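Research Assistant, Station and Street Names Project

The Jalel Centre for Local History invites applications for the post of Research Assistant on its new project on the names of railway stations, tram stops and the streets around them. The post is part-time, at 20 hours a week, and is fixed-term until the end of the project's first phase. The successful candidate will start in September.

About the project

Many of the stops on the Flavivow light railway carry the names of things that have long since gone: a ferry landing, a brick kiln, a toll gate, two parish churches and at least one public house. Passengers say these names every day and few records explain them in one place. The Centre has been awarded funding by the Stoyanova Trust to trace the origin of each name on the line, to record how local people pronounce and explain it, and to publish the findings as a printed guide and a free online index.

The first phase covers the 11 stops between Josis Road and the old harbour terminus. Work on the northern branch will follow once the first set of entries has been checked and approved.
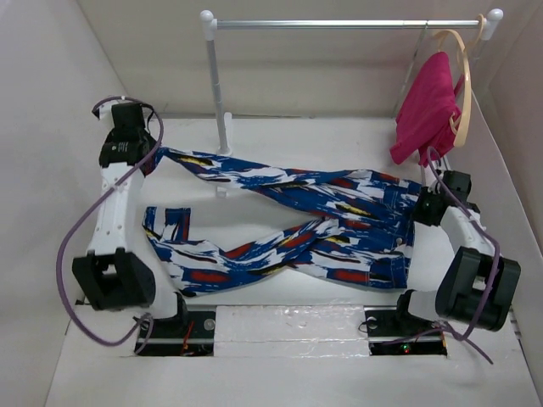 Each entry in the guide will give the earliest known spelling of the name, the date at which the stop opened, any former names, and a short account of the place or event behind it. Where there are rival explanations, the entry will set out each one and state what evidence supports it. Local legends are to be included and will be marked clearly as such.

Main duties

The Research Assistant will:

search maps, deeds, parish registers, council minutes and railway timetables for early forms of each name;
arrange and carry out recorded interviews with residents and former transport staff;
write entries of up to 400 words each, following the Centre's house style;
keep accurate notes of all sources consulted, including those that yielded nothing;
assist with two public talks during the course of the year.

The post reports to the Head of Collections. Archive work is carried out mainly in the Centre's reading room, with visits to the county record office when required. Travel on Centre business is repaid at the standard rate.

What we are looking for

Applicants should have a degree in history, geography, linguistics or a related subject, or equivalent experience gained through paid or unpaid work. They must be able to read handwriting from the eighteenth century onwards and to write clear, plain English for a general audience. Experience of interviewing is essential. Some knowledge of place-name study would be an advantage, as would familiarity with the history of local transport. Training in the use of the Centre's catalogue will be given.

The Centre welcomes applications from people returning to work after a break. Requests for flexible hours will be considered, although some evening attendance will be necessary for the public talks.

Call for contributors

Separately from the post above, the Centre wishes to hear from anyone who has lived or worked near the line and who is willing to take part in a recorded conversation. A total of 14 places are available in the first round. Conversations last up to one hour and may be held at the Centre or at the contributor's home. Contributors will receive a copy of their recording and may withdraw it from the collection at any time before publication. Old tickets, route maps and photographs may be brought for copying and will be returned the same day.

How to apply

Applications for the post should consist of a curriculum vitae, the names of two referees and a covering letter. Candidates are also asked to supply one sample of their writing, of no more than 2,000 words, on any historical subject. Published and unpublished work is equally acceptable.

Completed applications must reach the Centre's main office by noon on 20th April. Late applications will not be considered. Those invited to interview will be asked to comment on a short extract from a street directory, which will be supplied on arrival.

Prospective contributors need not complete a form. They should leave their name, a telephone number and the name of the stop they know best at the Centre's front desk, or write to the project at the same address.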